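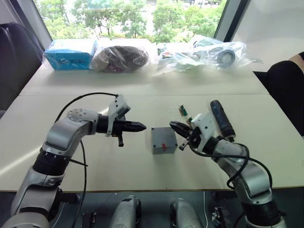 Kyrylo thinks the lid should come off again before we decide anything, and that four new screws will not help if the holes are already tired. I do not agree with him fully, but I write it first so that it is not forgotten.

Notebook, small metal enclosures, August 2026

The subject is the gray box, the small one with the red mark on the front face. I keep it on the white table for now and not on the shelf with the others. Please do not put it back to the shelf, the others look almost the same and last time I lost half a morning to find which one I had measured.

Surface. The metal is brushed but not even, there are slightly darker places. I tried to clean one of our older boxes with alcohol and the spots stayed, so I believe it is in the metal and not dirt. Melaniia wants to try a fine pad on a scrap piece. Fine with me, but only on scrap, and only along the direction of the brushing.

Screw holes. They are small and sit at the corners. On this box I put the screws in and out 13 times with the hand driver. After that two of the holes felt softer than the others. I did not strip them, but I had to slow down at the end of the turn. Kyrylo's opinion is that I started the screws at a small angle. It is possible. My wrist was tired and I did not make a pause.

Next time:
Start each screw backwards until it drops into the thread, then forward.
Go corner to opposite corner, not around in a circle.
Write down the hole, not only the box. I did not do this and now I must guess which two.

The red mark. Yurii asked if it means rejected. No. In our group red on the front only shows which side is the front. I know that in Stellex drawings red is used for rejected parts, so this confusion will come again. Maybe we should change to blue, but then 40 boxes must be marked again and I do not volunteer for it.

Table. In the brighter light on the left side I see scratches on metal much better than in the middle. For looking at the surface, carry the box over to the left. For screws it does not matter.

Gasket question from January is still open. The Wollow sheet is too thick for this lid, it pushes the corners up. Lev has a thinner piece somewhere, I asked him two times.

To do: lid off (OK Kyrylo), look at the threads with the magnifier, order screws of the same length. Melaniia keeps the key from the screw drawer until I am back.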